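The kitchen in Stollow came with everything in it, down to the pasta. Eugénie Gaillard wiped the marble-patterned counter at 6 and put the green bowl back on the cutting board – her sister would want it there.

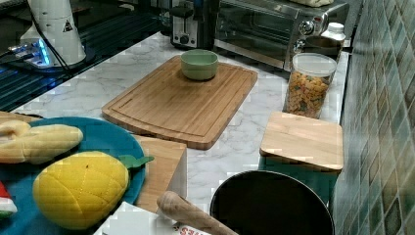 Leave the toaster, her sister had written from Enden, and throw out anything older than August. Eugénie opened the canister and smelled the spirals. They smelled of nothing. She filled a pot and set the timer for 15 minutes.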